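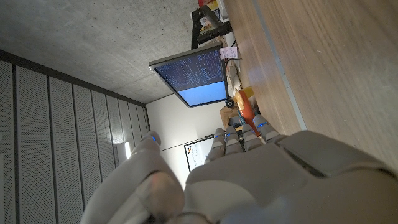 *A gray robotic hand over a wooden desk.*

I called Xinyi Dai at nine in the morning her time, and she picked up with her mouth full of toast. "Keep talking, I'm listening!" she said, so I did, for a good minute, about how much I loved the second season of *Gududell*. (I cried at the ferry episode. Twice.)

Xinyi plays Hedda, the sister who comes home to sell the family bakery, and she nearly turned it down. "I read the first script and thought, she's so mean," she told me. "Then my agent said, read the third one. I called back that night."

She'd come straight off a theater tour, 521 performances of the same play, and says she still mumbles the lines in the shower. TV scared her a bit. "On stage you get to fix it tomorrow. Here Ottar says 'lovely, moving on' and it's gone forever."

Ottar is Ottar Fagerlund, the director, who also made *Sequeira*. I asked if the stories about him banning phones on set are true.

"Oh, completely. There was a basket. Darcy got caught with a second phone in his boot!"
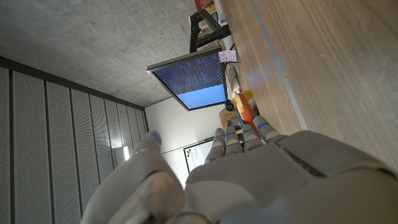 *Robotic hand with blue lights on the fingers, acoustic panels alongside.*

That would be Darcy MacDonald, her on-screen ex, and yes, I had to ask about the dating rumors. She laughed for so long I checked the line was still open. "He's my neighbor. He feeds my cat. Please print that."

Season three starts shooting in September, and she's only seen 3 scripts so far. Does Hedda finally sell the bakery? "I'd tell you," she said, "but Ottar would put me in the basket."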